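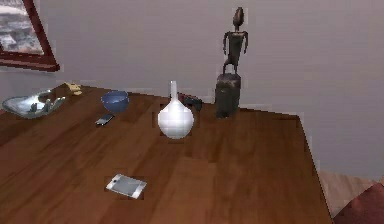

Consumer Claims and Evidence
Handout 4: Reading a survey you didn't run

Reading before class: the Grorkstead sleep report, pages 1 to 16. Skip the foreword. It was written by the company that paid for the study and it tells you what to think of it.

Where the number comes from

The headline figure in the report is 2,566 people. That sounds like a lot, and it was meant to. Turn to the notes at the back and you find that 2,566 is how many people opened the survey. The number who answered the question about mattresses, the one every newspaper quoted, is 300. The report never puts those two figures on the same page.

A sample of 300 can be perfectly good. Plenty of careful work has been done with fewer. What matters is how those people got into it, and on that the report gives us one line: "recruited through partner channels." The main partner was Trernis, a mattress seller. I would like to know how many of the 300 had bought a mattress in the past year. The report doesn't say, and when I wrote to ask, I got a brochure.

Who answers

People who fill in a long form about sleep tend to have something to say about sleep. Some sleep badly. Some have just spent a lot of money on a bed and want to feel it was worth it. Those who sleep fine and never think about it close the tab.

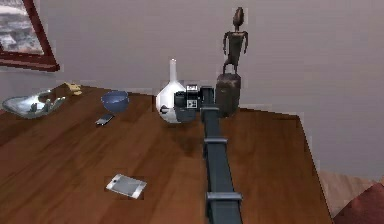
A bigger sample does not fix this. If the door only lets in one kind of person, leaving it open longer gets you more of the same kind. Students often write "the sample should have been larger" in the exam as if it were a cure for everything. I take no points off for it, but I give none either.

What was asked

The wording of item nine, in full: "How much has your sleep improved since changing your mattress?" The choices were a little, somewhat, a lot, and very much. Look for the box you would tick if your sleep got worse, or stayed the same. Then read the press release, which says that every respondent reported better sleep.

Juraj Hubáček, who taught this course before me, used to call this a question with its answer already in its mouth. He was more forgiving than I am and thought most of these were written by people in a hurry. Maybe. They do all seem to hurry in the same direction.

Compare the Ďurica survey from last year's packet. It asked the same sort of thing with a five-point scale running from much worse to much better. It has its own troubles (it went out in July, during a heat wave, when hardly anyone slept well) but at least a bad night could be recorded.

Before you quote a survey

Work through these for the Grorkstead report and bring written notes to class.

1. Find who paid. If the report names a foundation, find out who pays the foundation.

2. Find the number of people behind the exact claim you want to use - the one on the cover won't do.
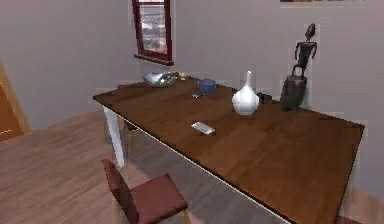
3. Copy out the question word for word. If the report doesn't print its questions, say so in your notes and stop there.

4. Write down one group of people who could not have ended up in the sample.

5. Rewrite the headline so that it claims only what the data can carry. Most of you will end up with something dull. Leave it dull.

Next time: before-and-after studies, and the Grinder coffee trial. Bring the two tables from the packet. You won't need the chart, which starts its axis at 2,000.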